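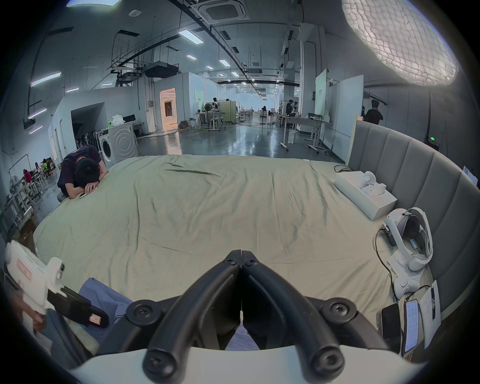 Sage sheets and a grey channel headboard, does it work or am I kidding myself?

Forum: Bedrooms and Bedding
Started June 2025

mossystep wrote:
Hello all, long time reader, hardly ever post. I've got a big grey upholstered headboard, the tall sort with the stitched vertical channels, and after years of plain white bedding I've gone and bought a sage green fitted sheet. Very pale, almost grey in some lights. In the shop it looked lovely. On the bed I keep changing my mind! Some mornings it's calm and restful and some mornings it looks like a hospital curtain.

The other thing is the creases. I pull it tight, I go round all four corners, and within an hour it looks as if a family of badgers has been through. It's a Skaten one, the cotton percale, and I paid 56 for it (sale price, still more than I normally would). Is it the sheet, the mattress or me?

Oh, and my bed has become the place where everything lands. Phones, chargers, bits of paper with half a shopping list on, the lot. So any tips for that too please.

pennywhistle_k wrote:
Grey and sage is a perfectly good pairing, you just need something warm to go with it. A rust cushion, a mustard throw, even a wooden lamp on the bedside table. Two cool colours with nothing else can go a bit flat, especially if your floor is grey as well. What's the floor?

mossystep wrote:
Grey. Oh dear. Shiny grey too, it was down when we moved in.

pennywhistle_k wrote:
There's your hospital curtain then! Get a rug, a big one, so it sticks out on both sides of the bed.

Leandro Toledo wrote:
I'd disagree about the rust and mustard, everybody's bedroom has rust and mustard in it now. Go darker on the same colours. Deep olive pillowcases, or navy. We've a denim blue throw on a green sheet at ours and it looks great, and it doesn't show what the dog has been up to.

On the creases: percale creases. That's the stuff itself, you won't pull it out by hand. If you want smooth, get sateen or jersey.

tealeaf_tam wrote:
Sateen goes bobbly though. I had an Aranda sateen set and it was horrible by September, little bobbles all down the side I sleep on. Percale every time for me, creases and all.

Leandro Toledo wrote:
Mine's been going three years without a bobble. What are you washing it with, gravel?

tealeaf_tam wrote:
Ha. Towels, probably.

Leandro Toledo wrote:
Well, there you go. Never put sheets in with towels.

Kristine Layug wrote:
Can I put in a word for how you dry it? I used to get terrible creases and I changed two things. I stopped stuffing the drum (one king size sheet and the pillowcases, nothing else) and I take it out the second the machine finishes, give it a good hard shake and hang it over two rails so it isn't folded. Then it goes back on the bed while it's still the tiniest bit damp and dries flat with the window open. On muggy days I point a standing fan at it. Makes a huge difference!

Also check the depth. If your mattress is deep and the sheet is only just big enough, the corners ride up and you get wrinkles right across the middle whatever you do. Mine needed the extra deep ones and I'd been buying the wrong size for years, felt a right fool.

mossystep wrote:
Kristine I've just been up with the tape measure. Mattress is 12 inches with the topper on. The packet says "up to 10". So it's me! I'd forgotten all about the topper.

Kristine Layug wrote:
It's always the topper.

grumbleweed wrote:
You won't like this but putting a damp sheet on a mattress is asking for mildew. Dry it properly and iron it. Ten minutes.

Kristine Layug wrote:
I did say the tiniest bit, and I leave the covers right back till it's done. I've never had a spot on mine. And I don't know who irons a king size in ten minutes, it takes me that long to find the end of it.

pennywhistle_k wrote:
Going back to the clutter. I bought a shallow tray from Faleteck and it sits at the end of the bed. Phones, chargers and glasses all go in it, and at bedtime the whole tray moves to the chest of drawers. My husband ignored it for a month and now he's the one who tells me off.

tealeaf_tam wrote:
We've got a pocket thing that tucks under the mattress and hangs down the side. Fine for a phone and a book. Cables still end up in the bed, I rolled on to a plug last week.

Leandro Toledo wrote:
Or just leave the stuff on the bed. It's a big flat surface, and I do half my sorting on ours.

mossystep wrote:
That's more or less how I got here, Leandro. Right, I've ordered the deep version in the same green, plus two navy pillowcases to try before I think about a rug. Does anyone know if the Varimance rugs shed? I've seen one I like but it's a cream wool mix and I don't want to be hoovering fluff off that floor every day.

grumbleweed wrote:
All wool sheds to begin with. Mine took a couple of months to settle down. Don't get cream.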